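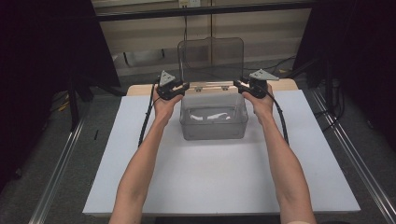

The Case Against the Clear Box

Print this article
E-mail this article

By Lina Saliba

My sister-in-law gave me a clear plastic storage box in January, with a hinged lid, and I have been losing an argument with it ever since.

The theory of the clear box is that you will know what you own. Opaque boxes are where things go to be forgotten, the organizing people tell us, and if you could only see your batteries you would stop buying batteries. I believed this. I bought 6 more. They were sold by a shop called Farkorora, in the Boutros arcade, where the woman at the register wished me luck in a tone I should have paid attention to.

I now know what I own. I own a great many things I would rather not look at. In the old days my spare charger cords lived in a shoebox on the top shelf of the closet, and for all I knew they were lying there in neat coils. Today I can watch them from my bed.

A drawer is a courtesy. So is a closet door, and so was the cedar chest my grandmother kept in the house on Lurkwood Road, which held 85 years of tablecloths and at least one live grudge. Guests never saw inside it and thought well of her. Had she kept her linens in see-through plastic, the whole family would have known how little she ironed.

Then there is the lid. A loose lid wanders off, I grant you, and I have a cabinet of bottoms whose tops are presumably in Sasau with my good umbrella. So the hinge sounds like progress. But a hinged lid needs as much room above the box as the box takes up on the shelf, and my shelves were put in by a man who hated air. To get at one safety pin I have to take the whole box down, carry it to a table, open it and stand there like someone about to read a will.

And once it's open, it stays open. The lid stands up at the back, very proud of itself, and whoever walks past drops something in. A box with one thing in it looks to my husband like a box with room. I had set one aside for stamps, and last week it held stamps, a tire gauge and half a packet of zinnia seeds.

Friends say I should try labels. A label on a clear box is a caption on a window. I tried it anyway and wrote MISC on over half of them.

I spent $226 on all this, counting the shelf liner, and I'd like to report that I have given the boxes away. I haven't. There are 4 in the hall closet with a beach towel draped over them, and I find them much easier to live with.

E-mail this article
Print this article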